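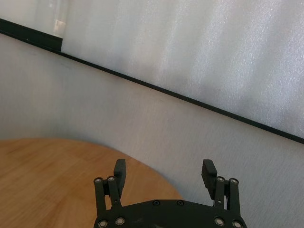 How to keep a simple record of your household spending

Written by Radek Kolář, 29/03/2023

Many people begin a spending record in January and leave it by March. I have done the same two times. The method below is the one which I finally could keep, and it needs only a notebook or a spreadsheet.

Step 1. Make four columns: date, shop, amount and group. For the groups I use food, home, travel, health and other. Do not make more groups at the start. My first record had 21 of them and each evening I had to think where to put the soap.

Step 2. Write down the fixed costs first. Rent, electricity, telephone and insurance are known in advance, so you can fill them in for the whole month in one sitting. If a bill is paid once a year, divide it by twelve and write the monthly part.
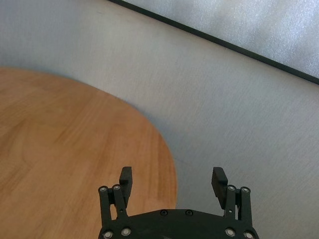 Black gripper with two finger pads

Step 3. Keep the receipts in one envelope and enter them every second evening. It is a small task if you do not let it grow. For the cash which you cannot explain, write "unknown" and continue. My friend Ebenezer Mensah searched a whole evening for a missing coffee, and after this he stopped the record completely.

Step 4. At the end of the month, add up each group and compare it with your income. Let us say that 3,000 comes in and nearly 500 goes to the group "other". Then it is good to look inside this group and to divide it in two for the next month.
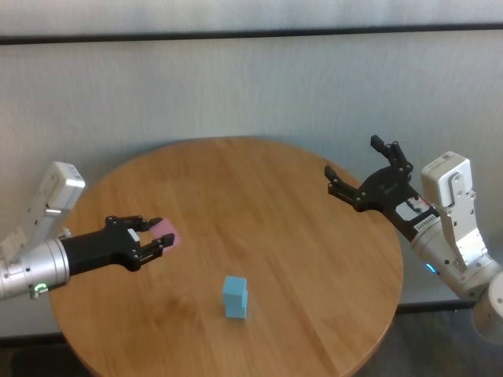
The comparison has more sense after the second month, when you have two totals to put side by side. A single month can be special, for example when there is a birthday or the washing machine must be repaired.

Step 5. Choose one group, only one, and set a limit for it. Write the limit at the top of the page, where you will see it each time you enter a receipt. If you go over it, do not change the older numbers. Leave them as they are and set the next limit a little higher.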